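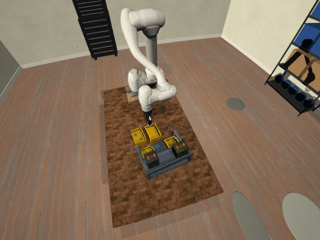

Shot clock reset after offensive rebound off the rim

I keep the table for an adult basketball league at Lesmont. On Friday a shot hit the rim with 6 seconds on the shot clock and the shooting team got the rebound. I reset to 24. The referee had me change it to 14. Which is right?

Dogbe51

14, if your league plays FIBA rules. The full 24 applies when the other team gains control. Some older rule sets give 24 or more in both cases, so check which edition your league adopted.

Skumetti

we always just do 24, way easier

Wenceslao Esquivel

The referee was correct under FIBA. Two additions:

Don't reset on rim contact. Stop the display, wait for control, then go to 14 or 24 depending on who has the ball. If the ball misses the rim and the same team recovers it, there is no reset and the clock keeps running.

Check that your console has a separate 14 button. Ours had only one preset — the second had to be set up in the menu before the game.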